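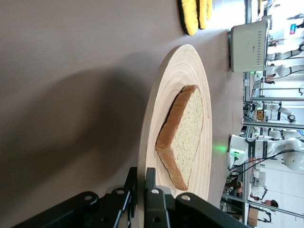

Photo: Szalai

FOOD PROCESSING 2, HANDOUT 6
Staling of white bread

1. Terms
Staling covers all changes in bread after baking other than microbial spoilage. Crumb staling and crust staling are separate processes and are graded separately in this course.

2. Crumb
Starch gelatinizes in the oven and recrystallizes on storage (retrogradation). Amylose sets within hours and gives the fresh loaf its structure. Amylopectin recrystallizes over days and accounts for most of the later firming. The rate is highest a few degrees above freezing. Reheating the crumb above 60 C melts the amylopectin crystals and partly reverses firming.

3. Crust
Water moves from crumb to crust. The crust passes its glass transition and turns leathery. Sealed packaging slows drying of the loaf but speeds this softening.

4. Worked value
Sample load at 25% compression: 1,000 g on day 0, 2,470 g on day 4.
Firming ratio = 2,470 / 1,000 = 2.47

5. Lab
Discard end slices. Stack 2 slices per test. Record room humidity. Use the Sasex data sheet, one per loaf.

Reading: Dridier course pack, section on starch gels. Lab reports are due in June.

Revised 20 May 2018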